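September 6, 2024

Okay, I have a new breakfast problem and its name is granola. I picked up a bag of the Kusum maple pecan clusters in March (it was on offer, I'm weak) and I've been through more bags since then than I want to admit on the internet!

The clusters are BIG, which is the whole point of granola if you ask me. I can't stand the dusty kind you have to eat with a spoon and a prayer. These you can pick up with your fingers, standing at the counter, before the coffee is even done.

I did try to be fair and bought 2 others to compare. Moya does a coconut one that smells amazing but goes soft in milk almost right away. Estik is the crunchiest by miles, but so sweet that I had to cut it with plain oats. So back to Kusum I went, and I now order the big bag, 724 grams, which lasts me around 50 minutes if there's a good show on. Kidding! (Mostly.)
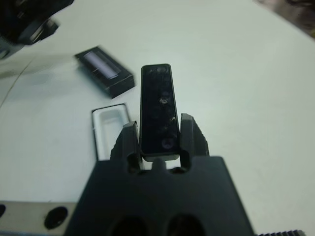

One reader wrote in to say I've been doing it all wrong and should be toasting the clusters in a dry pan for a minute first, then letting them cool before the yogurt goes on. I tried it this morning and oh my goodness, the pecans! I'm going to need another bag by the weekend.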